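Looking after controllers, cartridges and the shelf they live on

Most faults in a games cupboard come from dust, skin oil and batteries stored at the wrong charge. The routine below covers handheld consoles, pads and cartridge games. It needs a soft brush, cotton buds, isopropyl alcohol, a microfibre cloth and a small cross-head screwdriver.

Setting up a place to work

Choose a hard surface with a rim or a tray on it. Screws from a pad are short and roll easily, and carpet hides them for good. Put the tray under a lamp and keep drinks on another table.

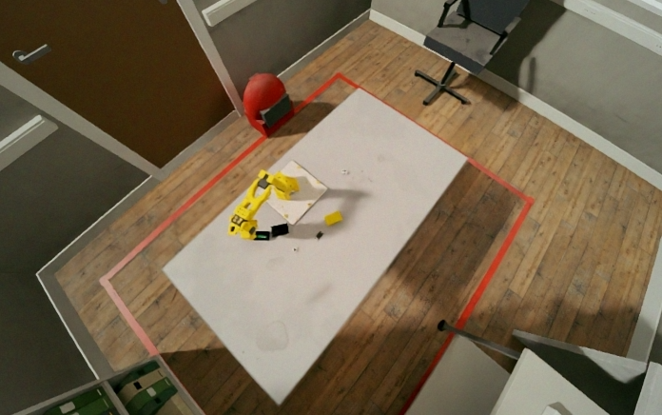 Controllers should be cleaned with the power off and the cable out. Brush the seams first, then wipe the shell with a cloth that is barely damp. A pale top helps when small dark screws are involved, and a plain white table of that sort shows them up at once. Work round each stick with a cotton bud dipped in alcohol, turning the stick through a full circle as you go. Leave the pad for 30 minutes before switching it on.

Do not spray anything directly on to a pad. Liquid runs down the stick shaft and sits on the sensor – drift often follows.

Cartridge contacts

Hold the cartridge with the contacts facing down so that loosened dirt falls away from the board. Wipe along the length of the contacts, never across them. Use a fresh bud for each side. Blowing into the slot leaves moisture on the metal and should be avoided.

If a game still fails to load after two cleanings, try it in a second console. A Gistari cartridge that fails in one machine and loads in another points to the slot, and no amount of wiping will cure that.

Batteries in storage

Lithium packs keep best at half charge. Note the date on a strip of masking tape and top up again in February if the console went away in the autumn. A pack that has lifted its cover or will not sit flat should be taken out of use and handed in at a battery collection point.

Packs in the older Brulach pads are rated for 500 cycles. Joon-young Yeo logged 3,188 hours on one before it failed to hold a charge, but it was rarely run down fully.
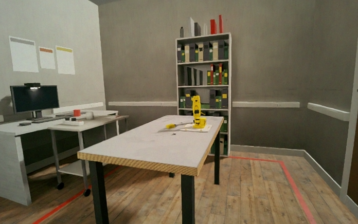

Shelving and labels

Store cases upright, spine outwards, with a finger's width of slack on each shelf. Cases packed tight will split at the hinge. Two-player games such as Kikau and Moon are worth keeping together at the end nearest the sofa, with the spare pads in a lidded box underneath.

Keep the shelf out of direct sun. Printed spines fade quickly, reds first. Room temperature should stay near 21 degrees, and an outside wall is a poor choice in a damp house.

Cables

Coil each cable loosely in the direction it wants to go and fasten it with a hook-and-loop strip. Elastic bands perish and stick to the sleeve. Label both ends – the plug and the lead – with the name of the console.
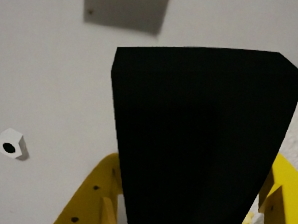 Order of work for a full clean

1. Switch everything off at the wall and unplug it.
2. Brush the vents from the outside.
3. Clean the pads, then the cartridges.
4. Check packs for swelling and note the charge.
5. Return cases to the shelf and reconnect the cables.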